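Filed under: Build Log / Grippers / Shared Shop

January, 4:40 pm

Hand-held gripper pair, Brotolo build. Reprinted the finger mount, 16 mm spacing this time, 40% infill. Fits. First one cracked at the screw boss, Kwabena says I overtightened it and he's probaly right.

Servo still buzzes at full close. Backed off the limit in firmware, quieter. Cable is 572 mm, too short if you reach up, need a longer one before Malachy does the next set.

Encoder reads 4000 counts per rev on both units now. Left one was set wrong, my fault. Changed it in the config, not pushed yet. 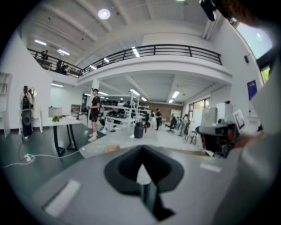

Main floor from behind the gripper, second unit in hand at right.

To do: longer cable. Ask Diệp for the M3 inserts back. Strain relief on teh connector, zip tie is not a fix. Log to the shared drive, not my laptop again.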